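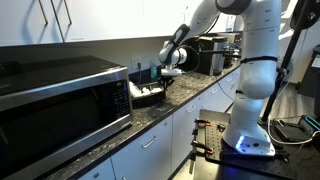 A white robot arm reaching over a dark marbled countertop.

The Two-Page Chapter Has Had Its Turn

I finished the new Sartori novel last week, and the last chapter was number 171. The book is not long. Most of the chapters run two pages, a few run one, and one is a single line of dialogue followed by a lot of white paper. I read it quickly, as I was meant to, and a few days later I could not have told you who was on the boat.

I think thriller writers should go back to longer chapters. I don't mean forty pages of weather. I mean a chapter where somebody walks into a room, wants something, has a conversation about it and leaves with a different problem than the one they came in with. That takes ten or fifteen pages if it's done well.

The usual case for short chapters is that readers are busy and like to feel they are making progress. Fair enough. I read on the bus too, and it's handy to have a place to stop. But a blank line does the same job, and so does a bookmark. What the very short chapter mostly gives you is a cliffhanger every two pages, and after the first 50 of those I stop believing any of them. The hero hears a noise on the stairs. New chapter. It was the landlady. By the time there really is a man on the stairs, I'm turning pages out of habit.

There's also the matter of place. Agnes Morrison's Casance books, which I reread every few years, have long chapters and very little gunfire. In the second one there is a chapter set entirely in the harbor office at Groraneck, where a customs clerk goes through a ship's papers while the captain waits. Nothing blows up. You learn how the office works, what the clerk is afraid of and what the captain will do for money, and when the ship goes missing later on, you care where it went. Cut that chapter into eight pieces, with a helicopter between each one, and it's gone.

Short chapters do work in some books. Atton is a chase from start to finish, told by three people who never meet, and the quick cuts help keep the three of them running side by side. The writer had a reason for it. My complaint is with books that are built that way by default -- a murder in Lisbon, a senator in a parking garage, a scientist who wakes up at 3 a.m., all before page 20, and none of them given enough room to say anything a reader would remember.

I've heard it said that editors ask for this. Maybe they do. I have no idea what goes on in those meetings. But I do know that people who supposedly can't sit still for a fifteen-page chapter will sit through four hours of a TV series on a Sunday, so I doubt attention is the trouble.

I have a stack set aside for August, and most of it is older stuff with cracked spines. The first one has 22 chapters. I checked before I bought it, and I'll probably keep checking.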